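Swap shelf and shed news, November

Quick one this month, am typing this between the school run and a dentist appointment.

The swap shelf at Trerkby hall is back. Same corner, by the side door. Bring what you don't need, take what you do. Clean and working please. Had a kettle last time with no lid and half an inch of scale in it. No.

Wanted most: garden string, plant pots (small ones), jam jars WITH lids, picture hooks, spare wool. Not wanted: VHS tapes, pillows, anything with a petrol tank. Nia Parry still has 11 boxes of paperbacks in her garage and would like her garage back. Crime mostly, some gardening. Take a box, take two.

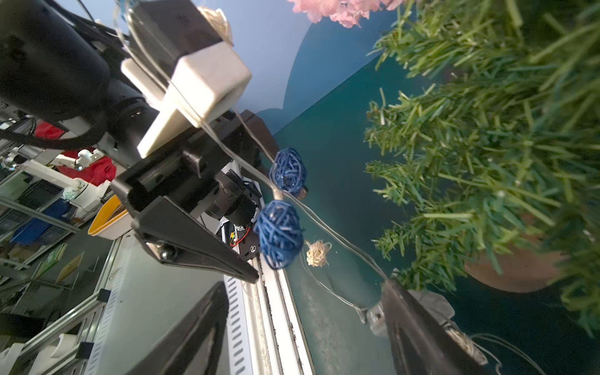 Door opens at 2, kettle on from then. We shut at 4 sharp as the choir need the room and they were not happy last time. If you can stay ten minutes to fold tables, lovely.

Books again: the ones with the green sticker are from the lending shelf, so those come BACK. Seperate pile on the windowsill. Ask if unsure.

Tool lending. Juraj Jelínek has the list now, not me. Long ladder is out until the end of the month, hedge trimmer is free, the good wallpaper steamer has gone missing again. If it's in your loft, no questions asked, just leave it in the porch. Small tools can be kept for a fortnight, ladders for a weekend.

Tea and cake 50p. Change is a nightmare so coins if you have them. Could also do with a flapjack or two, last month's went before half past.

Parking round the back only, the front is for the surgery. More next time, must run.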